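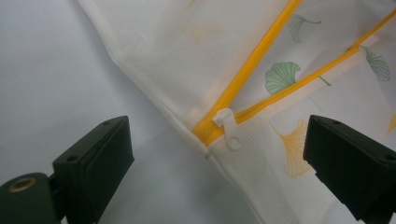 Laundry room check, Sudby holiday flat, March

Did this one before the kettle went on, so forgive the grumbling!

Dryer lint filter - cleared. Gets a pass, but only just.
Hose behind washer - OK, no drips. I ran my hand along it twice.
Mesh bags - zips run fine, no holes. Keep using them for anything with hooks or wires.
Plug and socket - no scorch marks, flex a bit twisted so I straightened it.
Smoke alarm - beeped when pressed (and made me jump).
Detergent - top shelf, lid on. Please leave it up there, we get toddlers.
Floor - mat curls at one corner. FAIL. I've taped it for now, new one to come from Jiltmont.
Meter reading - 1,232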